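Broltside Storage Bins – Frequently Asked Questions
Last updated October 8, 2025

What are the bins made of?
All open bins in the tabletop range are molded plastic, colored through. The color is not a coating and does not peel.

Which colors can I order?
Yellow, red and cream are standard. Other colors were dropped from the range in May. Remaining stock is sold through the Takel outlet store only.

Can I mix colors in one order?
Yes. A carton holds 8 bins of one size, in any combination of standard colors. Enter the split in the notes field at checkout.

How should I assign colors?
Use one color per category and keep the order fixed. With a row of three on a table, the bin used most often goes in the center, where it can be reached from either side.

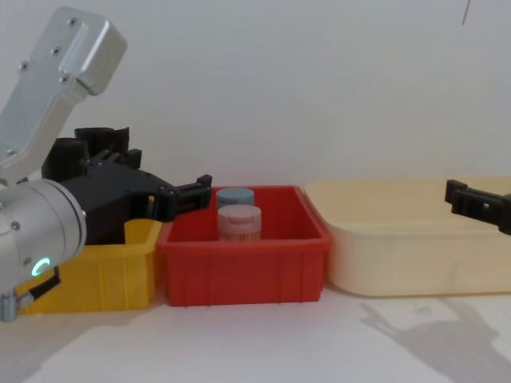
Small lidded containers should stand upright, lids on, with taller pieces toward the back. Leave enough room between them to get two fingers around each lid. If containers tip over when the bin is moved, the bin is too large for its contents – go down one size or add a divider.

Do the bins come with lids?
No. Lids are sold separately under the Skunoneo name and fit the medium and large sizes. The small size has no lid.

Can the bins be stacked?
Empty bins nest. Filled bins can be stacked only with lids fitted, to a maximum of three high. Do not stack filled bins of different sizes.

Do dividers fit every size?
The Amadi divider fits medium and large. It is supplied in packs of 2 and is held by friction, so it can be moved without tools.

How do I clean them?
Warm water and dish soap. Use a soft brush along the corners and under the rim. Do not use scouring powder or solvents. The bins are not rated for the dishwasher.

Can I label them?
Removable adhesive labels hold best on a flat area. Wipe the surface and let it dry before applying. Tie-on tags are an alternative for bins that change contents often.

Are they suitable for loose food?
No. Food must be in its own closed container.

What is the return period?
See the Returns page. Bins with labels still attached are not accepted.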